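About Plovel

Plovel writes software that helps robot arms work out where they are and what to do next. We're a team of 11, and most of us came to robotics from somewhere else – games, mapping, theater lighting – which may be why we care so much about tools that a newcomer can pick up in an afternoon.

The company started when Yesenia Huanca got tired of rewriting the same motion planner for every new arm. She pulled the useful parts into one library and named it Nandetti, and it's still the heart of everything we do. You give it a goal and a model of the room, and it finds a path for the arm that keeps the gripper clear of walls, ledges and cabinets. When it can't find one, it tells you which surface got in the way. We love that part!

Yung-ching Mok joined soon after and built Montoya, our perception layer. Montoya takes the view over a gripper's fingers and labels the surfaces in it, so the planner knows a door panel from a stretch of wall. Close-up views are hard: a few big flat shapes, odd angles, very little to hold on to. We test on them all the time, in simulation, before any code goes near a motor.
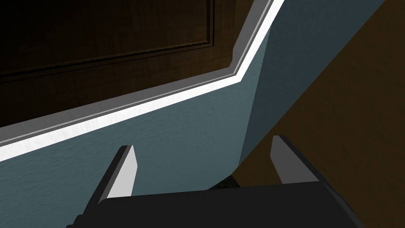
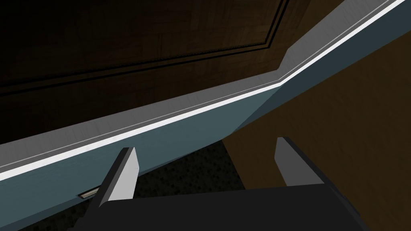 Simulated views over an open gripper, with dark wood paneling at the upper left in both.

Our simulated test set now has 271 rooms, and every change to Nandetti or Montoya has to run through all of them overnight. Results land in Nullbridge, our replay tool, where you can scrub through a run, pause on any step and see what the planner believed at that moment. Nullbridge began as a debugging script with 400 lines and terrible colors. It has better colors now, and it's the first thing we show to visitors.

We work in 4-week cycles. The last week of each one is for fixing whatever annoyed us in the first three, and anyone can put an item on that list, including the people who use our software (please do, we read everything). Planning across two arms is the big project at the moment, and there's a lot of happy arguing going on about how to share one map between them.

We take on new people every September. If you like geometry, patient debugging or writing clear error messages, get in touch through the contact page and tell us about something you've built.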